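Event Services Practicum, final report
Submitted by Cecilia Laryea, 26 Jul 2019

## Background

My placement was with Fedwood, a small company that rents party equipment and staffs private events in and near Brastonthorpe. I looked at how bookings for birthday and anniversary parties are handled between the first phone call and the day of the event. My supervisor asked me to concentrate on the handover from the office to the crew, where most of the complaints came from.

I worked on 13 bookings during June. The largest was the Akpalu anniversary party, with 300 guests in a rented hall. Most of the others were family parties in back yards or restaurant function rooms.

## How bookings were handled

The office takes the call and fills in a paper form with the date, address, start time and package. The form goes in a tray, and the crew lead picks it up the day before. Anything the client says later by phone or email is written on a sticky note and put on the form.
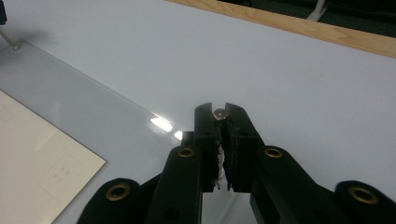
The sticky notes were the weak point. On 3 bookings the note had come off or was never written. One family had moved their start time up an hour, and the crew arrived while guests were already eating. At another party the client had asked for the music to stay off until after the speeches, and the DJ had not been told. The third was a parking change, which cost the crew a long walk with the speakers.

## What I changed

I made a one-page event sheet to replace the form. It has a box for the client's contact on the day (often a different person from the one who paid), a box for loading and parking, and a running order with times. Changes are written on the sheet itself with initials next to them. The crew lead calls the client two days ahead and reads the running order back.

I first tried to do this in Sinar, the booking program the office already pays for. It would not print the running order on the same page as the address, so I went back to a plain document. 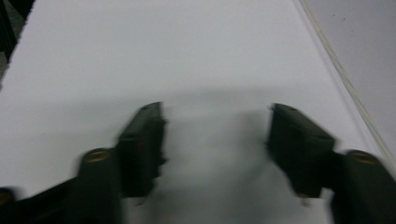 The Akpalu party was the first full test. The hall only allowed us in through the side door, and that was on the sheet, so setup began on time. The cake was late — the family knew this during the call — and we moved the toast to before dinner.

## Results and limits

The new sheet was used for the last six bookings. None of them had a missed change. Six is a small number, and June was dry, so I can't say how the sheet holds up when an outdoor party has to move inside at short notice. The crew also said the call takes too long when the client hasn't settled the running order yet.

## Still to do

- Shorter version of the sheet for drop-off rentals
- Decide who makes the call when the crew lead is off
- Ask Sinar support about the print layout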